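The pumpkin comes out of the box

30/12 was never going to be a productive day, so I picked the dressing-up box. It has been sitting behind the sofa since Halloween with the lid not quite on, and with more presents in the house we need the space.

I tipped the lot out and started sorting. Wings in one pile, hats in another, odd gloves in a carrier bag for my friend Maritza, who swears she can use them for puppets. And then, right at the bottom, squashed under a cape — the pumpkin! I'd forgotten how orange it is. I paid four pounds for it at a school fair, and it has done two children and one very patient cousin.

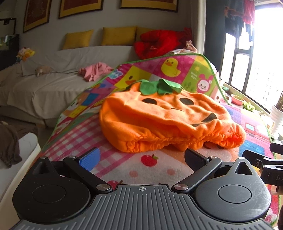

The pumpkin on the play mat, leafy collar and all.

I do love that face, even when it's all creases. The green felt leaves are my favourite bit, they flop over the top like a salad. The elastic round the hem makes lovely tight ruffles too, though getting a wriggling toddler through it is another matter (feet first, and have a biscuit ready).

The mat could do with retiring as well, I suppose. Nobody here naps on it any more, but I'm fond of the ducks and the "Sunny days..." square with the character in the pink rabbit hood, so it's staying until spring at least.

Anyway, the pumpkin is going to Flor's little one, who will be just the right size next October. I'm going to give it a cool wash, dry it flat and post it off with the spare wings. The cape I'm keeping — the eldest still wears it to breakfast.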